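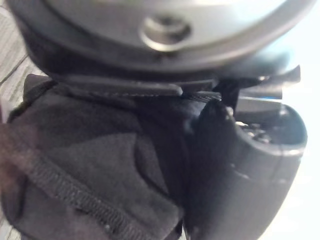 I went through three camera pouches before I started sewing my own, and the Pal is the one I kept. It's a soft, padded sleeve for the small stuff that rattles around in the bottom of a bag: a compact lens, a battery charger, a pair of earbuds, whatever you carry. I like it in black (the lint shows, I know, bring a roller) and I like it floppy, so it folds and bunches up into whatever gap you've got left. A black strap with a neat line of stitching down its length looks so much nicer to me than a glued one, and I'll happily talk your ear off about thread if you let me!

The Pal comes in two sizes. The small is 18 cm long and takes a phone charger and cable with room to spare. The large takes a small camera, or my lunch spoon and a paperback, depending on the day. Both have the same padding and the same fuzzy fabric outside.

Price: small $50, large $70. Shipping inside the country is included. Anything going farther, write to me first and I'll look it up.

Care: cold water, a drop of dish soap, then lay it flat on a towel overnight. Please don't put it in the dryer. I did that with one of my first ones and it came out the shape of a potato.

I make these in Westport in small runs, and the last run was 369 pieces, which filled my hallway for most of November. The next one is on the cutting table now. If your size says sold out, leave your email and I'll write when it's back.

Straps can be swapped for a longer one, just mention it in the order notes. Gray fabric is coming too, I'm waiting on the supplier.

Kevser Akyol, Rultgate Bags

Goes well with: Clorura cable roll, spare strap (long), spare strap (short)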